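How I Set Up a Drop Spot on a Plain White Table

I put off doing this for ages. Our white table by the wall was where everything landed when we came in the door: mail, sunglasses, the dish towels I swore I was taking to the wash. In June I finally got fed up and gave the whole thing one Saturday morning (okay, and part of lunch), and it has stayed pretty tidy ever since!

What you need is a table you can push against a wall, one shallow tray and a couple of baskets. I already owned the baskets. The tray came from Clutex, the little housewares place on Buchanan, and I'd been using it for cookies.

Start by taking everything off. Yes, everything, even the stuff that "lives" there. Put it on the floor or the couch, wipe the table down and let it dry before you bring a single thing back. I sort as I go into 4 piles: keep here, goes in another room, needs washing, trash. The trash pile is always bigger than I expect.

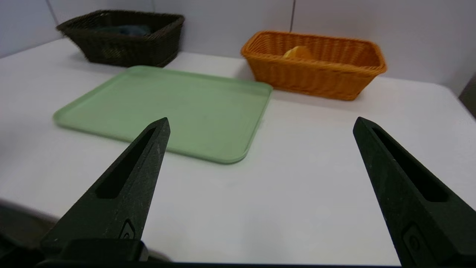 Page last changed: 2022-02-25

Next come the baskets. Push them to the back, right up against the wall, so you're not reaching over them all day. My brown wicker one goes at the left and it's for cloth things. I don't fold anything that goes in there, I just bunch it up and drop it in – if I had to fold, I'd quit in a week. The orange basket is over on the right and gets whatever needs to leave the house again, like library books and returns.

The tray goes in the middle, by itself. Mine is pale green with rounded corners and a bit of a rim, so keys and coins don't slide off. Leave some bare table between it and the baskets, or they'll turn into one big heap (ask me how I know).

Then empty the tray every night! It takes me maybe a minute. Keys go on the hook, coins go in the jar, and receipts get looked at once and mostly tossed.

If your baskets snag on things, try a strip of felt tape along the rim. I used Trimari tape and it's held up fine so far, though I did have to redo one corner.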